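Darmawan Chong was already talking when I sat down, something about rice flour and the wrong kind of steam. He runs a noodle supper out of the old post office in Brenover, 30 seats and one long stove, and he can go a whole hour without mentioning a recipe you could write down.

"People ask me for the secret and I say, go feel the dough!" he told me, laughing. "My aunt in Wolorura never owned a scale. She'd press it with her thumb and know."

He started cooking for strangers in April, after years of fixing boilers for a firm called Bullen. The first supper drew nine people, most of them former customers. Since then he has served over 4,000 bowls, and he still makes every batch of noodles himself, starting at five in the morning.

The broth is what I'd come for – it's cloudy, peppery and a little sour, and I have thought about it every day since. Chong learned it from a cook named Tambunan, who let him wash pots for two months before showing him anything. "Best two months of my life," he said. "You hear everything from the sink. You hear when the onions are ready."

He feels just as strongly about the table. He likes plain things on it, and he wants guests to slow down and slurp and talk to whoever is next to them.

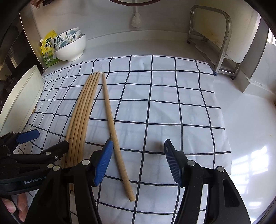
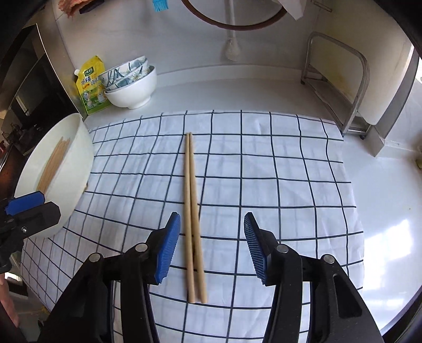 "I had a man here who hadn't eaten with other people in ages," Chong said. "He stayed until we were stacking chairs. Then he came back with his sister, and she brought me a jar of pickled mustard greens – so good! I put them on the menu that same week."

Next he wants to try a breakfast, with rice porridge and fried shallots, if he can talk his landlord into the earlier hours. I've already asked him to save me a seat.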